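Teaching a hand to plan around clutter

Emerson Pacheco talks grasp planners, bad logs and the joy of a messy table
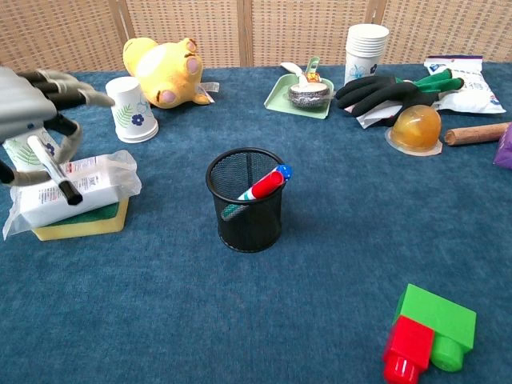

The hand with a capped marker in its fingers, and plenty of other things on the blue cloth to keep clear of.

Emerson Pacheco starts talking about collision margins before the kettle has boiled. He leads the planning software at Zustden, a small Benirville outfit that writes control code for multi-fingered hands, and he has been awake since five with an idea about thumbs.

"A marker is a fantastic object," he says. "It's skinny, it rolls, and the fingers cover half of it the second you close on it. So your camera's favourite thing in the world has just vanished, and the planner still has to know where the cap end is!"

His answer is a piece of software called Iltmont, which keeps a running guess of where a held object sits and feeds it to the motion planner. The first version treated every grasp as rigid. The current one lets the guess drift a little, then pulls it back whenever the joint readings disagree.

"We had 143 logged grasps where the old code was perfectly confident and perfectly wrong," Pacheco says. "I love those logs. I've watched some of them more often than I've watched any film."

The clutter matters to him just as much. Paper cups are light enough to tip at a brush of a knuckle, wire mesh gives depth sensing a headache, and clear wrapping is worse. Iltmont colours its map by how sure it is, and the planner takes wide paths around anything doubtful.

Anselmo Sampaio, who wrote the replay tool, is fonder of the plumbing. His program, Bittencourt, lines up joint angles, video and planner decisions on one timeline, so a programmer can stop at any moment and ask why a path was chosen. Loading a session used to take 87 seconds. It now takes 35.

"That sounds dull, I know," Sampaio says. "But people look at more sessions when they aren't sitting there waiting. We found a timing fault in the wrist controller that way. It was 40 milliseconds, and it had been there since October."

The next job is regrasping, where the hand shifts an object between its own fingers without setting it down. Pacheco has a whiteboard full of arrows about it and is keen to explain every one.

"Ask me again when the thumb behaves," he says, and goes back to his keyboard.

Recent items
Depth cameras and the trouble with clear film
Reading a joint log without losing your afternoon
Soft objects, hard sums: planning for plush
Interview: the people behind our wrist controller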